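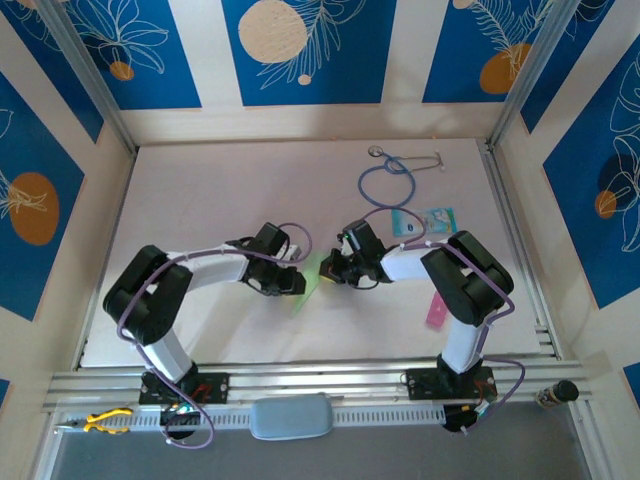
Tretoldale Two-Arm Teaching Cell

The Tretoldale is a bench-mounted cell for school and college robotics clubs. It consists of two arms on a shared aluminium rail, a white work surface and an enclosure closed on three sides. The near side stays open so that students can reach the rail and the arm bases.

Configuration
Both arms stand along the near edge and reach inward, so the grippers can meet near the middle of the table. Handover tasks and two-handed holding of flat items can be set without moving either base. The grippers are black, with a cable arched above each one and led back along the forearm and over the elbow.

Enclosure
Three cream walls on aluminium profiles. Clubs may fit their own wall panels. Patterned panels are permitted in the Prastby student competition provided they do not change during a run.

Object sets
Object sets are ordered separately. The medical set is intended for sorting and passing exercises and includes a stethoscope with blue tubing. Long flexible items are harder to grasp repeatably than flat packets and should be left until students can complete a packet transfer.

Club use
The Clokthorpe course runs over 8 sessions. Students work in teams of 3: one per arm and one keeping the log. Each team submits a single two-arm task of its own design in October. Selvaraj Debnath, who wrote the course notes, recommends that teams fix the starting position of every object before recording any attempts. The log template holds 500 entries.

Set-up notes
Switch off at the supply before adjusting a base or rerouting a cable.
Leave slack at the elbow. A cable tied tightly there will limit the reach of the forearm.
Hand tools can be put down on the slotted strip in front of the rail during set-up. Clear them before the arms are enabled.
Check both grippers separately before running a joint program.

Supply
Supplied by Howlader as a kit. Assembly takes 2 people. Wall panels, object sets and hand tools are not included. Spare gripper cables are stocked as single items.

Page last revised 19/07/2025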